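Workshop Builds > Grippers and End Effectors
Thread: Hand-held gripper, pads keep losing small flat parts

wovent_lurker
Second version of my hand-held gripper is together. Printed shell, two curved fingers, black textured pads glued in. It weighs 705 grams with the battery out. The first one was 900 and my wrist was done after ten minutes.

Problem is small flat pieces. Anything thick is fine. With thin stuff the pads meet at the tip before they meet further back, and the part rolls out. I've tried softer pads and a slower close. Has anyone fixed this without redoing the finger geometry?

benchdog_1171
What shore hardness are the pads? And are you closing on the tip or the middle?

wovent_lurker
30A now, 50A before. Closing on the tip.

cokafor
We fought with this at the Lambridge shop all through June. Ours are similar, curved pads with a wedge gap between them. Two from our last time out with them:

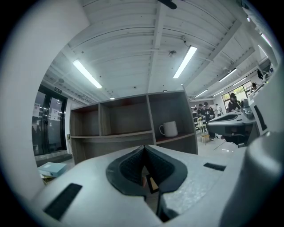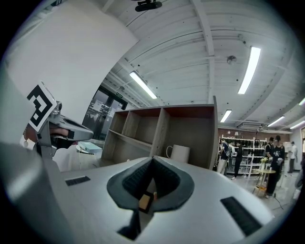

Our fix was to shim the back edge of each pad by 0.4 mm so the pair touches along its length first and the tip last. Took an evening with a sheet of feeler stock and some double-sided tape. Drops on the thin parts went way down. Don't glue anything until you've tested it with tape, I had to scrape off one set with a chisel.
Corinne

benchdog_1171
I don't agree with shimming. It moves the problem. You get a nice line contact at one opening width and then it's wrong at every other width. The right fix is a compliant finger, let the whole thing flex. I've run flexures on mine since the start and never shimmed anything.

cokafor
You're right about the widths if your parts vary a lot. Ours don't, they're all within a couple of millimeters. Flexures also cracked on us. We logged 2933 closes on one pair before a hairline showed up at the root, and that was in nylon.

benchdog_1171
Then the root radius was too tight. What was it?

cokafor
1.5 mm.

benchdog_1171
Yeah, go to 3.

LPruitt
Coming at this from the Clellmont side, we have both kinds in use. Flexures are better for mixed parts and worse to calibrate, because the jaw width you read at the servo stops matching the real width once they bend. If you're recording width for anything, that matters. If you only want to pick stuff up, go flexure.

wovent_lurker
I am recording width, so that probably settles it for now. Will try the shims. Did you shim both sides or just one, Corinne?

cokafor
Both. One side only and the part gets pushed off center.

benchdog_1171
I'd still print one flexure finger with the bigger radius and compare. It's two hours of print time.

wovent_lurker
OK, I'll do both. Taped shims first. The Ambrose files have a flexure finger I can scale, if the bolt pattern matches.

LPruitt
It doesn't. The holes are 1 mm closer together. Slot them.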